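세메르

상을 받게 되었다는 전화는 이반 마르추크가 아니라 아르센 파블리우크가 받았다. 이반은 그때 3번 시험포에서 호밀 이삭에 종이봉투를 씌우고 있었고, 휴대전화는 늘 그렇듯 트럭에 두고 나가 있었다.

"렌데몽 재단입니다. 마르추크 선생님이십니까?"

"아닙니다. 밭에 계십니다."

여자는 시상식이 6월 4일 일요일이고, 참석이 어려우면 화상으로도 괜찮다고 했다. 수상 이유는 호밀 품종 세메르의 육성이었다. 아르센은 받아 적을 종이를 찾다가 발아 시험 기록지 뒷면에 적었다. 전화를 끊고 나서 앞면을 보니 아직 입력하지 않은 기록이었다. 그래서 먼저 그것을 컴퓨터에 옮겼다. 그다음에 밭으로 갔다.

이반은 이야기를 듣고 봉투 하나를 마저 씌웠다.

"세메르 얘기만 하던가?"

"네."

"계통 번호로는 안 부르고?"

"세메르라고 했습니다."

이반은 고개를 끄덕이고 클립 통을 집어 들었다. 두 사람은 줄 끝까지 봉투를 씌우고 점심을 먹으러 들어갔다.
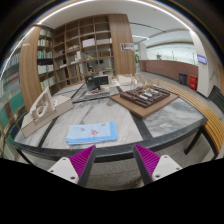

대리석 무늬 탁자와 접어 둔 하늘색 천

롤툼 시험장에서 세메르의 첫 교배를 한 사람은 이반이 아니었다. 넬루 스르부였다. 넬루는 산간 마을에서 얻어 온 재래종에 키 작은 계통을 붙였고, 다음 해에 폐가 나빠져 일을 그만두었다. 이반은 그 종자를 물려받아 거의 20년 동안 골라냈다. 쓰러지는 것을 버리고, 깜부기가 든 것을 버리고, 키가 들쭉날쭉한 것을 버렸다. 시험장 저온고에는 지금도 1,363점의 종자가 있는데, 그중 한 선반이 통째로 그때 버리지 못한 것들이었다.

아르센은 교배 야장을 본 적이 있었다. 표지가 초록색이고 연필로 쓴 글씨였다. 모본, 부본, 날짜, 그리고 맨 끝 칸에 N. S.라고 되어 있었다.

재단에서는 수상 소감을 3분 이내로 해 달라고 했다. 막심 안토니우크가 초안을 썼다. 막심은 시험장장이었고 글을 빨리 썼다. 초안에는 식량 안보가 두 번, 미래 세대가 한 번 나왔다. 넬루는 나오지 않았다.

"이건 내가 한 말 같지가 않은데." 이반이 말했다.

"선생님 말처럼 쓰면 30초면 끝납니다."

"그럼 30초 하지."

막심은 초안을 탁자에 두고 나갔다. 코발치크에서 사람이 와 있다고 했다. 종자 회사 코발치크는 세메르의 판매권을 갖고 싶어 했고, 상 소식이 퍼진 뒤로는 전화가 더 잦았다.

시상식 전날 저녁에 이반은 넬루의 집에 갔다. 운전은 아르센이 했다. 시험장에서 22킬로미터 떨어진 곳이었고, 마지막 길은 포장이 되어 있지 않았다. 길가 호밀밭은 세메르가 아니라 옛날 품종이었다. 키가 커서 바람이 지나가면 한쪽이 다 누웠다가 일어났다.
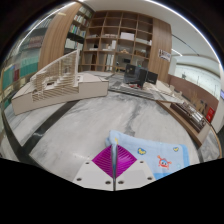

넬루는 호밀 이야기부터 꺼냈다. 올해 꽃가루가 늦었다고, 비가 한 번 더 오면 알이 덜 찰 거라고 했다. 이반은 시험포도 그렇다고 대답했다. 부엌 탁자에는 하늘색 수건이 놓여 있었는데, 오른쪽 가장자리에 더 짙은 파란 띠가 둘러 있고 앞쪽 귀퉁이가 조금 접혀 올라와 있었다. 넬루는 말을 하면서 그 귀퉁이를 손가락으로 눌러 폈고, 손을 떼면 귀퉁이는 다시 올라왔다. 아르센은 문가 의자에 앉아 차를 마셨다.

"상을 준다는데." 이반이 말했다.

"들었어. 라디오에 나왔어."

"자네 이름을 말하려고 하네."

"뭐라고?"

"교배를 자네가 했다고."

넬루는 잠시 기침을 했다. 그러고는 수건을 집어 입을 닦고 다시 내려놓았다.

"그해에 교배를 마흔 개 넘게 했어." 넬루가 말했다. "그중에 뭐가 될지 나는 몰랐지. 종자 봉투가 모자라서 몇 개는 편지 봉투에 넣었고."

"편지 봉투에 든 거였네. 세메르가."

"그래?"

"우표 자리에 번호를 썼더군."

넬루는 웃지는 않았지만 그 말을 마음에 들어 하는 것 같았다. 봉투가 아직 있느냐고 물었고, 이반은 저온고에 있다고 했다. 넬루는 그러면 됐다고 했다가, 조금 뒤에 그걸 한번 보고 싶다고 고쳐 말했다. 이반은 8월에 수확이 끝나면 가져오겠다고 했다. 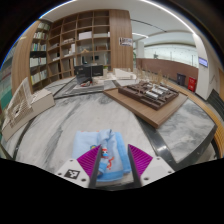 짙은 파란 띠와 작은 만화 그림이 있는 하늘색 수건

시상식은 오후 두 시에 시작했다. 막심이 회의실 벽에 걸린 달력을 떼고 노트북 밑에 책을 몇 권 괴었다. 화면 저쪽에서는 재단의 흘리노스 모스틴이 사회를 보았다. 소개말이 길었다. 이반이 어디에서 태어났고 무엇을 공부했는지가 나왔는데, 학교 이름 하나가 틀렸다. 이반은 고치지 않았다.

차례가 되자 그는 안경을 벗었다가 다시 썼다.

"감사합니다. 세메르의 교배는 넬루 스르부가 했습니다. 저는 고르는 일을 했습니다. 파종과 조사는 시험장 사람들이 했습니다. 올해는 꽃가루가 늦어서 걱정입니다. 감사합니다."

흘리노스 모스틴은 그가 더 말할 줄 알고 기다렸다. 화면이 멈춘 줄 안 사람도 있어서, 누군가 채팅창에 소리가 들리느냐고 썼다. 막심이 책상 밑에서 이반의 발을 건드렸다. 이반은 마이크를 껐다.

축하 연설이 두 개 더 있었고, 현악 연주가 있었다. 연주가 끝나기 전에 이반은 모자를 들고 일어났다. 구름이 서쪽에서 올라오고 있어서 봉투를 확인해야 했다. 젖은 봉투는 이삭에 달라붙어 나중에 벗기기가 어렵다.

아르센은 노트북을 끄고 괴어 둔 책을 책장에 꽂았다. 복도에서 막심이 코발치크 쪽과 통화하고 있었다. 스르부가 누구냐고 묻는 모양이었다. 막심은 철자를 두 번 불러 주었고, 지금은 퇴직한 사람이라고 했고, 권리 관계는 서류를 봐야 안다고 했다.

"초록색 야장이 어디 있지?" 막심이 수화기를 막고 물었다.

"저온고 입구 캐비닛에 있습니다. 아래 칸이요."

"열쇠는?"

"선생님이 갖고 계십니다."

막심은 창밖을 보았다. 이반은 벌써 3번 시험포 중간쯤에 가 있었다. 첫 빗방울이 유리에 떨어졌고, 아르센은 클립 통과 우비 두 벌을 챙겨 나갔다.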